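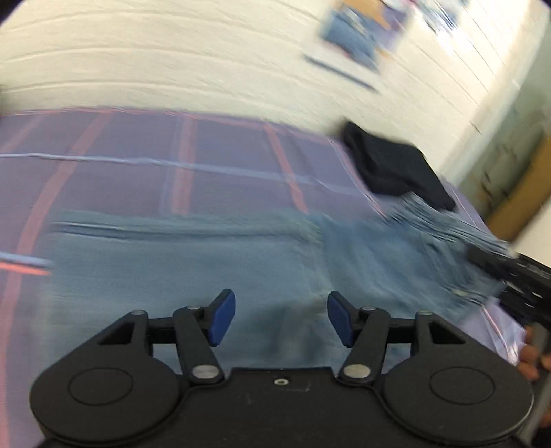

## 3. Where the Dialects Disagree About Blue

Color words are supposed to be the easy part of fieldwork. You point at something, the speaker names it, and everyone is home in time for lunch. Our interviews in Gremitz and Jurska did not go this way. We spoke with 45 adults, all of whom had used the same school textbooks and watched the same television, and they still managed to argue over the sky.

The trouble is confined to one stretch of the range. Black, white and red caused no difficulty in either town. Blue, when it sits next to black (Figure 3), was also named quickly, and in Jurska with some impatience. Disagreement started once the neighboring color was green or gray. Speakers in Gremitz stretched their ordinary word for blue over most of what Jurska calls gray, including slate roofs, pigeons and the river in November. Jurska speakers heard this as a mistake. Gremitz speakers, told of the objection, said that people in Jurska had never looked at a pigeon.

Hollmann's earlier word list treats the Gremitz usage as a leftover from the dyeing trade, in which one term covered every cloth that came out of the same vat. We find this attractive but hard to prove. Only nine of our speakers had any relative in the trade, and three of those were firmly on the Jurska side. Age was a better guide – older speakers used the wide sense freely, while younger ones saved it for weather and for annoying their cousins.

We therefore keep two entries in the glossary, marked G and J, and leave the river under both. Turquoise is taken up in Section 4, where things get worse.

**Figure 3.** Blue next to black.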